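Children's corner: tidy-up hour comes back in April

The toy corner at Ferkside hall was closed for two weeks in February 2024, and many parents asked us why. The answer is simple — we had too many things and not enough shelves. Now the new shelves have come from Onsri, and Wiroj Kaewkla has put them on the wall by the window.

From April we will again finish each playgroup with a short tidy-up. The children make one heap on the rug, and then we sort it together. Toys go back to the shelf, cards go in the tin, and paper cups and wrappers go in the bin. Last term the families gave us around 65 toys, so please ask before you bring more.
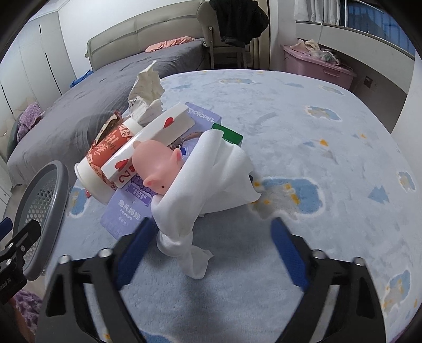 Still to sort on the cloud rug: a pink pig, the two of hearts and a paper cup.

We also need 3 more baskets with handles, and a second tin for the cards. If you have one at home that you do not use, please leave it at the Femley Road door with your name on it. Chutima Kaewkla will collect everything before the first session.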